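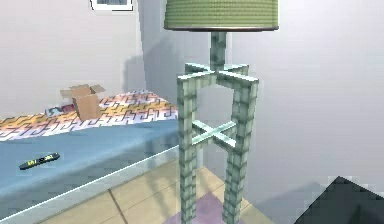

Floor lamp with a ribbed green shade and crossed braces between the legs, in a bedroom.

Open day at the Bergmann scooter works, Rorkatbridge
May 2025

The Bergmann plant at Rorkatbridge builds small delivery scooters and a three-wheeled cargo model called the Trirnar. It opens to the public twice a year. I went to the spring open day, which had been moved from April while the paint shop floor was redone.

Parking is in the field across from the main gate. Entry is free, but the factory tour needs a ticket, and the 300 tickets for the morning were gone before I got to the desk. I took a place on the early afternoon tour and spent the wait in the yard.

The yard had a row of used scooters for sale and a test track marked out with cones. Visitors with a license could ride the Trirnar, first empty and then with sandbags in the box. Empty, it steers like a heavy bicycle. Loaded, it wants a wide turn and a lot of brake, and the rear end drops enough that the headlight points too high. The man running the track said dealers adjust that for customers who carry full loads every day.

The tour took two hours. It starts at the frame hall, where the tubes are bent and welded, and goes on to paint, wiring and final assembly. We were kept behind a yellow line the whole way and could not stop at the welding booths. The wiring section was the best part -- the looms are laid out on upright boards and taped by hand, and the staff there were happy to answer questions.

At the end of the line every scooter goes on a roller for a brake test. The guide said the plant finished more than 2,000 vehicles last year, most of them for shops and couriers in Indotmont.

One person in our group asked about overloading. The answer was that the rated load is on a plate under the seat and few owners ever look at it. Bent rear racks are the most common repair the workshop sees, followed by worn tires.

Lunch was a sausage stand and a coffee van, cash only. Wear closed shoes if you go -- two people in sandals were turned away from the tour. The next open day is in the fall.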